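Gwion Kemeys
15. Juli 2026

1/ Kurzer Stand zu der offenen Datenbank bei Zandar, weil mich seit gestern viele danach fragen. Ich schreibe das hier zusammen, damit ich es nicht jedem einzeln beantworten muss.

2/ Zandar betreibt das Kundenkonto für die Supermärkte von Ultlow. Wer dort eine Kundenkarte hat, hat also auch Daten bei Zandar, meist ohne den Namen je gelesen zu haben. In der Datenschutzerklärung steht er auf Seite 6.

3/ Offen war ein Verzeichnis mit Sicherungskopien. Kein Passwort, keine Einschränkung auf bestimmte Adressen. Es reichte ein normaler Browser. Ich habe eine Datei geöffnet, um zu sehen, was es ist, und danach nichts mehr heruntergeladen.

4/ In dieser Datei standen 3017 Datensätze: Name, Mailadresse, Geburtsdatum, Stammfiliale und die Einkäufe der letzten Monate. Zahlungsdaten habe ich keine gesehen. Passwörter auch nicht.

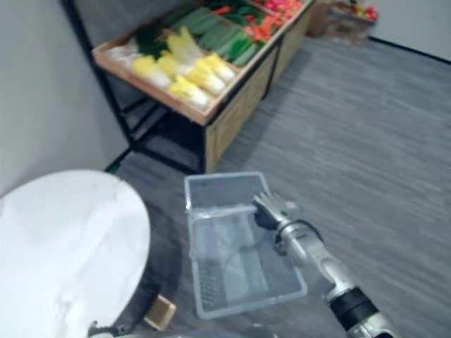 Leerer Einkaufskorb, von oben.

5/ Zu den Einkäufen, weil gestern jemand schrieb, das sei doch harmlos: Aus einer Liste mit Datum, Uhrzeit und Artikel lässt sich ablesen, wann jemand zu Hause ist, ob ein Baby im Haushalt lebt und welche rezeptfreien Mittel regelmäßig gekauft werden. Zusammen mit Name und Geburtsdatum möchte ich das nicht im Netz haben.

6/ Gemeldet habe ich es an Zandar und parallel an Ultlow. Von Ultlow kam nach zwei Stunden eine Eingangsbestätigung. Von Zandar kam nichts, aber nach vier Stunden war das Verzeichnis nicht mehr erreichbar. Die Aufsichtsbehörde habe ich ebenfalls informiert.

7/ Wie lange es offen stand, weiß ich nicht. Ob außer mir jemand zugegriffen hat, weiß ich auch nicht. Das können nur die Protokolle von Zandar zeigen, falls es welche gibt. Bitte keine Zahlen dazu weiterverbreiten, die nicht von dort kommen.

8/ Was ihr tun könnt: Auskunft nach Art. 15 DSGVO verlangen, und zwar bei Ultlow. Die sind verantwortlich, Zandar ist nur Auftragsverarbeiter. Eine formlose Mail genügt. Die Frist beträgt im Normalfall einen Monat, Antworten sollten also im August da sein.

9/ Bei Mails mit Betreff "Ihre Ultlow-Karte" bitte keine Links anklicken. Lieber die Adresse selbst eintippen.

10/ Nachtrag, kam mehrfach als Frage: Voyle und Jotent nutzen nach meinem Stand andere Dienstleister. Geprüft habe ich die beiden nicht.

11/ Sobald Ultlow inhaltlich antwortet, hänge ich es hier an.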